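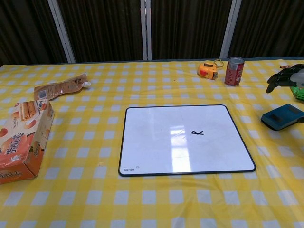 The open day at Canda's workshop in Curutmont began at 10, and by the time I got my badge there was already a line at the handwriting table. Canda makes hands for robots. It doesn't make the arms or the software that plans the motion, and visitors who came hoping to see something walk were sent to the building next door. The company had hung a dark curtain behind its table and put down a yellow-and-white checkered cloth, with a dry-erase board lying flat near the middle. The board had one small black mark on it, which I took for an R. The woman beside me thought it was a k. Around it were the things the black hand would be asked to deal with later in the day, among them a tape measure, a red can, a drink pouch with a spout and a box of wafer rolls.

Maëlle Caron runs the test program at Canda and did most of the talking. She used to work on packaging lines, and she picked the objects herself.

"People ask why we don't use test blocks," she said. "We do, all week. But a block doesn't tell me much about a pouch. A pouch changes shape when you touch it."

The hand on show is called the Sturine. It has been in development for three years, and Canda plans to sell it first to small warehouses and repair shops. The fingers are jointed and curl in toward the palm. Caron said most of the last year went into the fingertips, which have to press hard enough to hold a can and lightly enough to leave a cardboard box in the shape they found it.

Writing is a recent addition. Caron's team started using it because a marker shows small errors that are easy to miss when a robot picks something up. If the wrist dips a little during a grasp, the can still gets lifted. If it dips during a letter, the line gets thick or skips. The team keeps a folder of 200 written letters from January alone and compares them from one software version to the next.

"The straight ones are fine," Caron said. "Anything with a loop is where we lose it."

Lemieux, the distributor that will handle the hand in North America, sent two people to the event. They spent most of the morning answering questions about price, and mostly declined to give one. They did say the first batch will be 2000 units and that orders open this year. A man who owns a bicycle shop asked whether the hand could be washed. It can be wiped down, he was told, but it should not go under a tap.

The afternoon group was smaller, with 13 of us on folding chairs. Caron went over how the team chooses a grip for each object and which ones still give trouble. The can is easy. The tape measure is harder, because the strap can catch on a finger and the body is heavier than it looks. The pouch is the one she would most like to fix. When it lies flat there is very little edge to get under, and for now the hand goes for the spout end.

Someone asked how long it would be before the hand could write a full sentence. Caron said nobody at Canda was working on that, and that she would be happy with a clean lowercase g.

The workshop will open to visitors again in the spring. Places are free, but they have to be booked through Canda's front desk, and children under 10 need an adult with them.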